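Skolstead ferry ledger can now be read from home

After more winters than anyone at the Jastbridge Reading Room cares to remember, the old Skolstead ferry ledger has been typed out from its first page to its last, and as of this month it can be read by anyone with an internet connection and a little patience for old-fashioned spelling.

The ledger was begun in 1814, when the crossing at Skolstead was still the only dry way over the river for a farmer with a loaded cart. It runs to 186 pages, most of them written by the same steady hand, and it records who crossed, what they brought along and what they paid. There are geese in it, and a good many barrels, and a church bell that went over on a flat raft and came back again the next morning for reasons the ferryman did not think worth writing down.

Walid Atallah has looked after the project from the beginning. He taught geography in Jastbridge until he retired, and he first came across the ledger when he was hunting for an old map of the riverbank for one of his classes. He never did find the map, but he took the ledger down to a reading table that afternoon and was still there when the lights were being turned off.

"I thought I would type up a page or two for my students," he said. "Then I got to the summer of the high water, and there was this poor man waiting four days on the bank with a cart full of cheese, and I simply had to know what became of him. He's on the next page, by the way. He crossed at half price."

The finished version holds 2201 entries, and each one can be searched by family name, by cargo or by the village the traveler came from. Plenty of the names will be familiar to anyone who has grown up around here. The Oei family, who run the bakery on the Indine road, are newer arrivals to the valley and do not appear in the ledger, but they have been baking the seed cake for the typing evenings all the same, and Mr. Atallah was very firm that they should get a mention.

A few puzzles are left. One whole page has been spoiled by what looks like lamp oil, and a word that turns up again and again beside the sheep crossings has defeated everybody who has tried to read it – the best guess so far is a local name for a kind of hurdle. Suggestions are welcome at the front desk, and so are family papers, if you have any old receipts or letters that mention the ferry.

The ledger itself has gone back into its box in the cool room upstairs, where it can be seen by appointment. A small display about the crossing opens in July, with copies of the best pages enlarged so that you can read them without your glasses, or at least that is the hope.
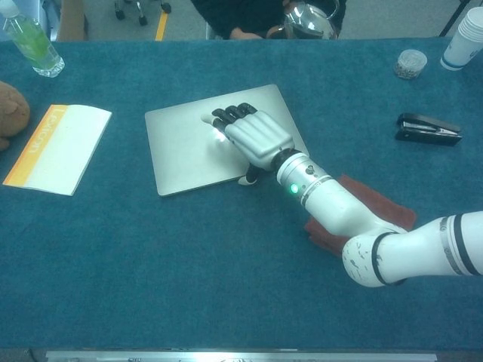 Reading evenings will carry on for anyone who would like some company while finding their way through the entries, and beginners are every bit as welcome as old hands. You can bring your own computer or simply sit beside someone who has one. A silver laptop with its lid down on a stretch of teal-blue felt may not stir the heart quite the way brown ink and a cracked leather spine do, but it is a good deal easier to search for your great-great-grandmother on one, and you may have your tea next to you while you look. Places are limited to 10 each evening, and names can be left at the desk or given over the telephone during opening hours.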